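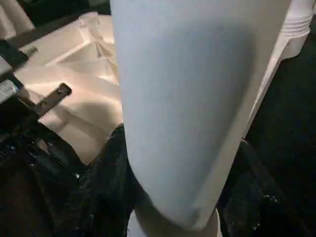 Wednesday, May 8, 2019
By the Kirnthorpe workroom blog

The Drawer of Parts, Revisited

Long-time readers will remember the drawer. It came with the bench when we moved into Kirnthorpe, it has been sorted 3 times, and it is still where good plastic goes to be forgotten. In August we promised a proper clear-out. What follows is the gallery of what we kept, which is a shorter way of saying we kept nearly 70 per cent of it.

The pale blue-grey cylinder. Smooth, matte, rounded at the bottom like a cup, and a colour I'd call hospital corridor. My money is on it belonging to the old Stumis set, but the Stumis set has been blamed for a lot of things over the years. It stays until somebody comes looking for it.

The white ribbed piece. Grooves stacked one over the other, much like the neck of a jar. We have tried every lid in the building on bits like this, with the results you'd expect. Filed under "threads, probably".

The moulded white tray. All ridges, sloping walls and compartments, each one shaped for something very particular that we don't own. The warm light flatters it no end - in the flesh it has all the charm of a dentist's waiting room. I've grown fond of it anyway.

Still to come is the Somboon box, which weighs more than it should and rattles when you walk past. The inventory for that one runs to 602 lines, and line 1 says "misc". After that there's only the Mindska shelf, and I'm told we can put that off until the weather cools down a bit more.

If you recognise any of it, come and claim it. Bring a bag - you'll be leaving with more than you came for.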